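Subject: Re: [moden-tenants] Laundry room hours and the quiet rule
List: Moden Building Residents

Replying to the list again, as I seem to have become the person who replies to the list.

The earlier message said:

> Can we please go back to the old laundry hours? I work late and by the time
> I get home the door is locked. I don't see who is helped by closing at nine.
> Also the second dryer eats quarters and gives back nothing but lint.
>
> 3rd floor, front

Dear 3rd floor, front,

I have been here long enough to remember the old hours, and the hours before those, which were "whenever you like, and may God help whoever lives above it." I lived above it. The washers were Marchettis then, big cream-colored things, and when one hit the spin cycle my spoons moved. I used to lie in bed at one in the morning and guess from the sound what somebody was washing. Sneakers are easy. I once heard what I'm fairly sure was a whole jar of coins.

So nine o'clock has at least one fan, and you're hearing from her. That said, the new machines are a good deal quieter, and I could live with ten-thirty. I could not live with midnight. If anyone on the second floor feels differently, speak up now and not in the elevator.

As for the dryer, I called Erkance, whose sticker is on the side. I was on hold for 67 minutes. I know because the phone told me when I finally hung up, in what I took to be a smug tone. A very pleasant man asked me for the serial number, which is on the back of the dryer, and the back of the dryer is against the wall. He suggested I move it. I am 70 years old and the dryer is bolted to another dryer.

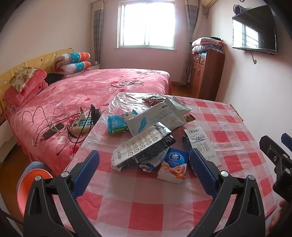 *4 min read · 1,044 words with quoted text and list footer*

I did get one useful thing out of the call. The coin slot jams when the quarters go in too fast. You put one in, wait for the click, and then put in the next. It makes you feel like you're feeding a nervous horse, but I have done three loads this way and lost nothing.

The lint is on us. There is a screen, it pulls straight up, and it should not look like a bath mat when it does. Please clean it before your load and after. If everyone did only one of those I'd settle for it.

Now the bigger matter, which the last building letter tucked in under the recycling dates. The owners have a quote from Skeltent to swap the coin boxes for an app. The quote is for 3,000 dollars, plus a fee on each load that the letter calls "modest" and doesn't name. I have nothing against apps. I have one that tells me when it's raining, usually after I'm wet. But the laundry room is in the basement, and I can't get a text message down there, let alone pay for a rinse. I'd like somebody to ask how that is meant to work before we all own a very expensive wall ornament.

My suggestions, for what they're worth:

- Doors open until ten-thirty, last load in by nine-thirty
- Keep the coins until there is a signal in the basement
- Get the fee per load in writing
- Whoever left the green towel on top of washer two in November, come and get it — it has been folded twice now and I'm not doing it a third time

Please answer to the list and not just to me. I'll pass everything along to the office at the end of the month.

2nd floor, rear

--
moden-tenants: for residents of the Moden only
To leave the list, reply with "leave" in the subject line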